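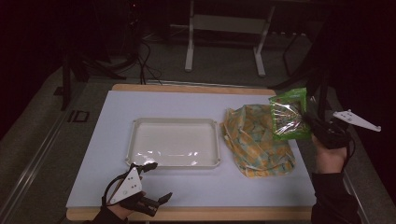 gripwell_tom
How many steps should a policy predict at once before it looks again? I'm on Tumitz with the defaults and I keep changing my mind.

slamet_tuhumury
Start with chunks of 8 at your control rate and only go longer if the motion looks jittery. I've run it that way since June and the tracking stays close enough that I stopped fiddling.

jeluvum_fan
I'll gently disagree with Slamet here (sorry, friend!). Eight is fine for rigid parts, but with cloth or thin plastic bags I get a lot of dithering right before the jaws close — the policy changes its mind every time it replans. I went to 16 and blended the overlapping chunks, and my grasps got much calmer.

slamet_tuhumury
Fair, and I do blend too, I should have said so. My worry with longer chunks is that a bag shifts after you touch it and you're still playing out an old plan. What's your latency? Mine was 300 ms until I moved the image resize off the main thread, and half my dithering went away with it.

jeluvum_fan
Oh, that could well be me. I never measured it, I just kept turning the knob!

gripwell_tom
Thank you both, this is so helpful. I have 1,000 demos, mostly soft stuff, two arms. Should I retrain for each chunk length?

slamet_tuhumury
No need. Train on the longer one and execute fewer steps of it. Log your timestamps first though, and post the plot if it looks odd.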